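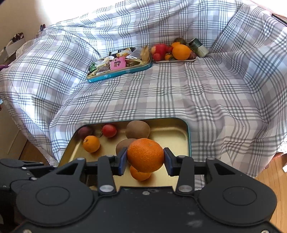

Home News Stories Resources Partners Contact

From Halside to the border parishes: a pastor looks back on his exchange year

11 Nov 2024

When Bonifacio Peñalver arrived at Halside in March, he had two suitcases and a list of bus times written out by his host, the Rev. Howard Pickering. He has spent the months since then as exchange minister to a group of 11 congregations, most of them small and some without a resident pastor.

"At home I had one church and I knew every family," he says. "Here I had to learn the roads first. I preached at Getcombe on my second Sunday and I was late."

The exchange pays for one minister a year to serve in a partner church. Peñalver's own congregation has 527 members and a full Sunday school. At Getcombe there were nine people in the pews that morning.

"I asked Howard if they would be disappointed with me," he says. "He told me to stay for lunch. I stayed until four o'clock."

Pickering has hosted two exchange ministers before. He says the first weeks are usually taken up with practical matters, such as heating, forms and who holds the key to which vestry. "Bonifacio wanted to visit people straight away. I gave him the list of the housebound and he started at the top."

The visits became the main part of his work. He took communion to people at home and read the Psalms with them, sometimes in Spanish when they asked to hear it.
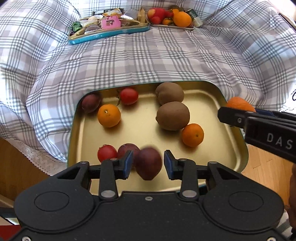
Fruit on a tray, with mandarin, plum and kiwis.

Some things were harder. Peñalver had expected the churches to worship together more often than they do. "They are close on the map, but each has its own hour and its own hymn book. I said this at a meeting, perhaps too early. Some people agreed and some were quiet."

A joint evening service is now held every other month. Pickering says attendance has been fair, and that the singing is better with more voices.

Peñalver goes home after Christmas. He would like his own elders to take up home visiting in pairs, and he has written to them about it.

"They have answered that we will discuss it," he says. "So we will discuss it."

Related stories
Getcombe chapel reopens after roof repairs
Exchange ministers: how to apply
Notes from the Halside youth weekend
A new hymn book for small congregations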